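Posted in July
By the robotics desk columnist

I have spent more of this winter than I'd care to admit reading papers about home robots that have never been in a home. The homes are rendered. So, in most cases, are the robots, and the success rates have a certain rendered quality too.

My complaint isn't with simulation. A robot that falls down the stairs 4,000 times in software costs you some electricity, and I'm fond of cheap mistakes. My complaint is with the tidy simulated house: beige walls, grey floor, one mug in the middle of the bench. Train on that and you get a policy that is brilliant in a display suite.

Which is why I've warmed to the Gramham method, against my better judgement and in spite of its project page. It shuffles the colours and textures of a virtual house on every run, with no regard for taste, and the new results compare it with Nornel, the sensible baseline, whose rooms look like a dentist's waiting area.

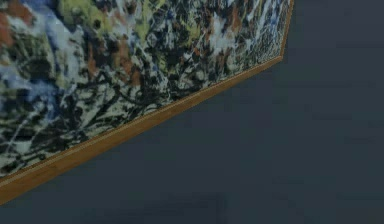
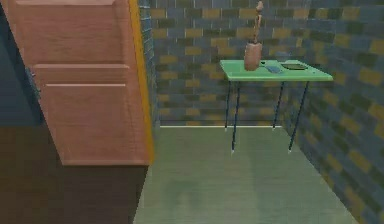
Simulated interior: a framed splatter painting (first) and the tiled room with the green table (second).

No decorator would sign off on olive and slate-blue bricks over a mint floor, and that's rather the point. A painting full of black drips is a rotten thing to hand an edge detector. If the policy can learn to ignore it, your nan's curtains should hold no terrors.

The numbers are decent. Across 15 unseen layouts, Gramham beat Nornel on 4 of the harder tasks and lost on 2 easy ones, where I suspect the plain rooms suited the plain method. The authors put the losses in an appendix, in a smaller font - a tradition older than robotics.

What I still want is the boring experiment. Take the thing to a real rental in Bukasura, with a real wobbly table and a real dog, and report whatever happens. The Espinoza benchmark has a physical track for exactly this, and its leaderboard is embarrassingly short. Ugly wallpaper is a good start, but friction is where these methods usually come unstuck, and you can't repaint friction.

Contact us | Copyright, all rights reserved | Back to top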